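Automated Stations Enter Second Phase at Bonholm

The Assembly Department at the Bonholm site has begun the second phase of its automation program, and management wishes to set out what the change means for employees in the department.

Under the first phase, 2 robot stations took over the repeated placing of small parts on the Floster line. In their first full month they completed 3,528 cycles, with 31 stops that needed an operator. Most stops were cleared within a few minutes by the employee on duty.

No positions have been removed. Employees who formerly placed parts by hand now set up the stations, check finished units and record faults. Job descriptions and pay grades have been revised to match, and copies are held by each shift lead.

"The work asks for more judgment than it did before, and our training hours have to reflect that," said Ghislain Sutherland, head of assembly.

Arm paths for the second phase are being prepared in simulation before they are released to the floor. Employees may view the layouts and send comments to their shift lead - early comments are especially welcome.
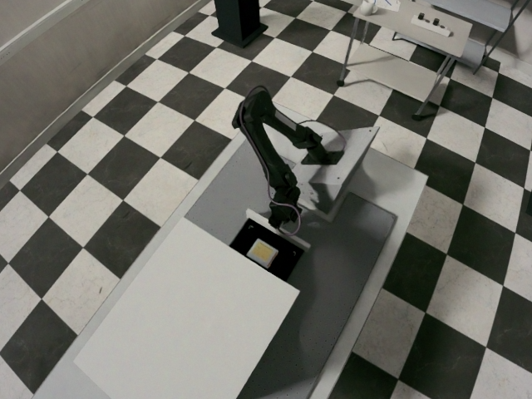 Training Dates

Sessions for station operators will run through August in the Leclerc Room, starting at 7:30 a.m. Attendance counts as paid time. Employees on the late shift should ask their lead for an afternoon place.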